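Some notes from Listimgate on what the packing cell has changed for the people at bench 3. One post per point. Long thread.

1/ Background for anyone new. Tomora sells tableware and small wooden goods by post. Each order is picked by hand, checked at a bench, then boxed. Since last July the checking and placing at one bench has been shared with an arm. The other benches are as they were.

2/ The job sounds simple. Take an item out of the tote, look it over, set it down in the right position for wrapping. An experienced packer does it without thinking, and that makes it hard to write down.

3/ The stands are the easier half. The base is flat and long with rounded ends, so it sits where it is put. The post is the obvious thing to hold. It is set towards one end and not in the middle, so a grip there has to allow for the weight of the board on the longer side.

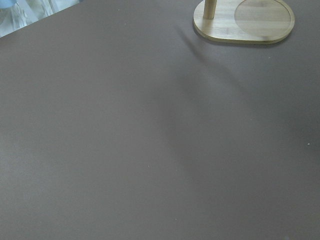 Maarten Wuyts
Process technician, Listimgate

4/ The round recess in the base causes more talk than it should. Packers run a thumb round it to feel for rough grain. The arm can't do that, so the feel check stays with a person. We tried to replace it with a picture check and went back after a fortnight.

5/ Pale wood has a sheen and the light over the bench is uneven. A bright patch beside the post can look like a scuff to the software. The packers asked for softer lamps years ago and were told no. The arm needed them too, and now they are on order. This has been noted on the floor.

6/ Numbers, as people keep asking. The bench put through 3,680 items in the last full period. Roughly 7 in every hundred were handed back to a person, mostly for grip or for a doubtful surface. I don't have a fair figure for the old way of working. It was never measured at bench level.

7/ What changed for staff. The packers on that bench used to lift every item. Now they clear handbacks, do the feel check and wrap. Less reaching, more standing still. Two people like it. One asked to move back to a manual bench and was moved. No posts were cut, and the agreement says that holds until it is reviewed.

8/ Standing still turned out to be the main complaint. We had planned for sore wrists and got sore feet. Mats went down, and the rota now changes over every hour.

9/ Mugs are the harder half. The handle has to end up on the same side each time or the sleeve won't close. Glaze is glossy inside, and a small glint under the rim reads much like a chip. A person tilts the mug and the glint moves. A chip doesn't. We have since added a tilt to the routine, at the suggestion of Nilmini Munasinghe on the early shift.

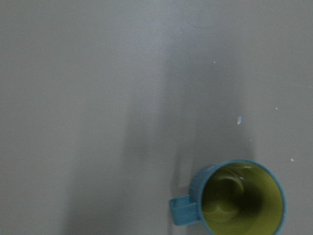
Photo: Tomora / Listimgate packing floor

10/ Crumbs and bits on the table matter more than they used to. A packer brushes them off with a sleeve. The arm works round them or stops. Wiping down is now a timed task with a name against it – before, it was just something people did.

11/ The fault log lives in Fider, so anyone on shift can post a problem and vote on the others. The top three requests are all from packers. Louder stop tone, a lower tote shelf, and a screen that says why an item was handed back. The tone is done. The shelf is with the Khan workshop.

12/ The screen is my job and it is late. At present it shows a code. People have learned the codes, but they should not have had to.

13/ Training takes three shifts. The first is spent only on stopping and restarting. We shortened it once and put it back.

14/ Pay grade for the bench is still open. The work needs more judgement per item than before and the grade has not moved. I have put that in writing to the site office and will post the answer when I get one.

15/ Replies are open. If you run something similar with glazed ware, I would like to know what lamps you use and how far from the table you hang them.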